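Home | News | Shop | Contact

Lusell adds paper cups and small bottles to its counter range
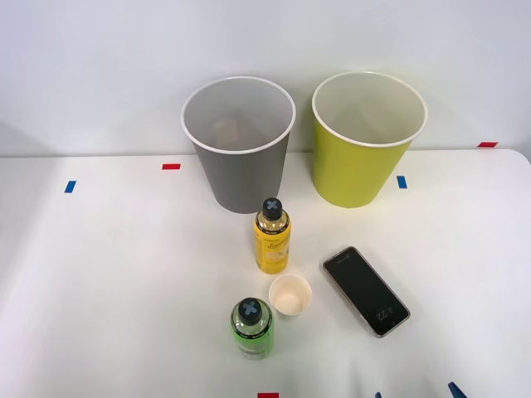

Lusell, the Skitotbridge catering supplier, is adding paper cups in two sizes and small bottled drinks to its counter range from November. The large cups come in grey and yellow-green, both with a white rim – the short cup is plain white. The bottles have black caps and come with a yellow or green label.

Cups are sold in sleeves of 28 and bottles in packs of four. Cafes can order through Bodach, which delivers in Skitotbridge within two working days. Liang will stock the range at its trade counter.

Trade enquiries should go to the Lusell sales office.

Last updated: November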